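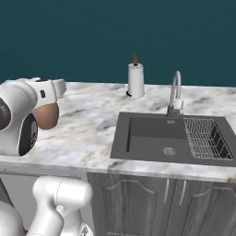

Sink side, simulated kitchen. Arm with a brown rounded item at the gripper.

Kitchen staff wanted, Fuddale canteen. 15 posts, start April. We serve 800 lunches a day and the arms are taking over the fetching and putting away. You would set up the jobs in the simulator, watch the runs, step in when one goes wrong. Less lifting, more screen time. No coding needed, kitchen experiance a must. Existing porters get first pick and keep there hours.
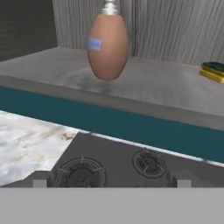
Hob side, same simulated kitchen: bottle above the grey counter, both burners empty.

Paid training, then a 1,000 pound bonus once signed off. Shifts swapable. Questions or to apply: Elvia Tlapale, Sandoval building, ext 119. CV plus two lines on why. Closes 2026-08-08, for April next year.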